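Unit 4: Sorting, Kitting and Tote Discipline
Notes for week 6, Storage and Small Goods Handling
Tutor: Cadi Prosser (marking queries to Lalit Saxena)
Version 12/06/2026, replaces the one with the wrong page order

Picking up from last week. We got as far as receiving and stopped at the bench. So: goods are in, carton is open, what now. Answer is sorting, and most of the mess you find later on a shelf started here.

Terms first, quickly.

Tote: open plastic bin, carried by hand, goes back into circulation. Carton: cardboard, gets flattened.
Kit: a set of different items that leaves together.
Sort: like with like. Opposite job to kitting, same bench, which is why people muddle them.
Parent tote: where the goods come from. Child tote: where they go.
Staging: standing still on purpose. A tote that's standing still by accident is just clutter.

Colour

Colour-coded totes only work if colour means one thing. Sounds obvious. In the Droltwood stockroom (reading 3, the long one by Léonie Bailly) blue meant "returns" on the day shift and "fragile" on the evening shift, and that went on for most of a year. Pick one of these:

by product family
by status (in, checked, out)
by destination

Don't mix them. If you use status, the tote never changes colour but the goods change tote. If you use family, goods stay put and status has to go on a card. Know which one you're describing in the assignment, I'll be asking.

Also think about people who can't tell red from green. A big printed letter on each short end fixes it. Cheap, do it.

Shallow or deep

Shallow totes: you see everything, you can lift by the item, tall things stick up over the rim. Deep totes: more per trip, but the bottom layer gets forgotten. For cylinders (bottles, flasks, spray cans, tubes) the rule we use is upright if the item is taller than the wall of the tote and the base is flat. Lying down if the base is narrow or domed. Never half and half in one tote, the lying ones roll under the standing ones and knock them over.

Upright cylinders need company. One tall thing by itself in a wide tote will tip the first time somebody turns a corner. Either fill the row or use a divider. Folded cardboard is fine as a divider, we're not proud.

Labels: turn the band or label so it can be read from the picking side. Takes a second each. On round goods the label wanders as you put them down, so set it down, then twist. Sylvain Leclerc's handout from last July has a nice bit on this, it's in the unit folder, ignore his section on tape.

Order of work at the bench

Clear the surface. Everything off, cups included.
Place the totes before you open anything. Left, middle, right, same layout every time.
Leave yourself hand room between them.
Take one family at a time out of the parent tote. Not one item at a time from whatever's on top.
Check the code against the sheet as it goes in, not after.
Finish a tote, card it, move it.
Leftovers go in the query tote. There is always a query tote.

On layout. The tall goods go where your arms don't have to cross over them. Reaching over a standing bottle is how bottles fall, elbow gets it on the way back. If there's a low tote and a high one, low one nearer you.

Lighting matters too. A pale bench under good light makes dark goods easy to see and makes pale or clear plastic hard to see. Translucent totes especialy, the rim dissapears. Put a strip of coloured tape on the rim if people keep knocking them.

Worked case: Illberg

Illberg is a small outdoor gear shop, mail orders out the back. Detlef Janssen ran the back room and let us go through his sheets. Before the change: one big parent tote, everything tipped out on the bench, sorted by whoever was free. 181 lines on the sheet we looked at. Of those, 161 went to the right shelf first go. Work out the miss rate yourselves, it's in the exercise.

After: one family per colour, three positions on the bench, one tote kept empty for the next family in the queue.

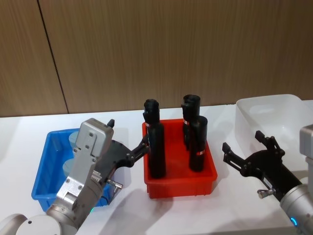
The spare is the bit students leave out. If every tote on the bench is already in use, the first odd item has no home and gets parked in whichever is closest. Then it ships. Detlef's rule was that you don't begin a new parent tote until the spare is back in its spot, and if the spare gets used you fetch another before carrying on. Slower for a minute, much quicker over the shift.

Second sheet, after the change, was a shorter day: 132 lines. I'm not giving you the misses, you'll get those in the tute. Don't compare raw counts between the two sheets, different totals, use the rate.

Things people get wrong on this topic every year
- calling a tote a tub, a crate and a box in the one paragraph. Choose a word
- drawing the bench from above with no picker on it. Which side are they standing??
- stacking full open totes. Nesting is for empties
- Vureo labels on plastic that hasn't been wiped, they peel

Exercise (bring on paper, groups of 2)

Using the Illberg sheet, work out the first-go rate to one decimal place. Then draw a bench layout for a product range with one tall cylinder, one short cylinder and one flat item. Mark the picker, the parent, the spare, and the query tote. Say which colour system you used and what the card says.

Reading: Bailly, sections on colour and on returns. Skim the Yordanov chapter, the diagrams are good, the text is heavy going. Labelling and shelf addresses next time, so bring the tote cards back with you please, we're running low.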